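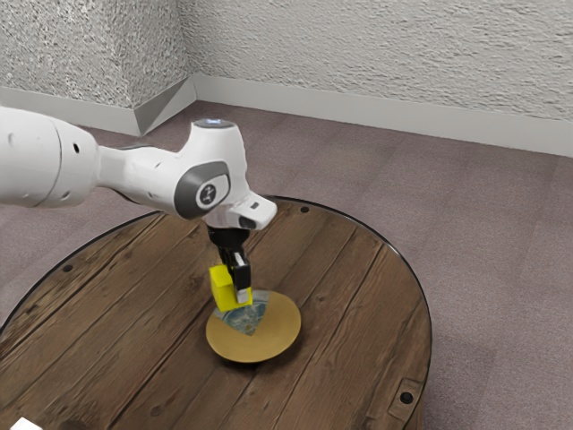

halfacre_lukumay

Water softener quote, is this normal?

Home & Garden > Plumbing > Water Treatment
September 3, 2021
Print this page | E-mail to a friend

A rep from Flosgate came by to do the free water test. He put a few drops of something in a glass of our tap water, it went cloudy, and he told me our water was "aggressive." Then he quoted me $3,274 installed, good only if I signed before he left. I didn't sign. He has called 2 times since.

We're on town water in Lukumay, two adults, one and a half baths. There is some white crust on the kettle and the shower head, but I've lived here nine years and the water heater is still the one that came with the house. The brochure says a softener pays for itself in soap. I'd have to be eating the soap. Has anyone bought one of these and noticed a difference that wasn't just wanting to have noticed it?

brinetank

The drop test is a real test for hardness, but it only tells you there are minerals in the water, and you already knew that from the kettle. It says nothing about whether you need their machine. "Aggressive" is an odd word for him to use, too. Plumbers normally use it for water that eats pipe, and that kind tends to be soft.

Call the town and ask for the hardness number in grains per gallon. They have it and it costs nothing. Ours came back at 14 and I did put in a softener, a plain one from the hardware store in Kurkholm, for a good deal less than your quote. What changed: no crust on the faucets, and the glasses come out of the dishwasher clear. What didn't change: my skin, my hair, the electric bill, or the taste of the coffee, all of which were in the brochure. I use a little less detergent. You also have to haul salt, which the rep probably skipped over.

If your number is low I'd spend the money on something else. If it's up near mine, get two more quotes, in writing, from people who don't need an answer by dinner. And ask where the drain line goes — mine had to cross the whole basement and that was extra.

dot_in_the_valley

Dont get one!! We had a Wukitz and it ran at 2 in the morning and woke the dog. Vinegar in the kettle works fine, been doing it for years.

halfacre_lukumay

Called the town. It's 9. So hard, but not as hard as brinetank's, and the woman on the phone said most people on my street don't bother. I'm going to soak the shower head in vinegar and see how I feel in January. The rep left another message, and the price has come down — funny how that happens.

Related topics
Is a magnetic descaler a scam?
Salt bridge in brine tank, how to break it up
White spots on glasses after new dishwasher
Wukitz softener stuck in regeneration
Do shower filters do anything at all?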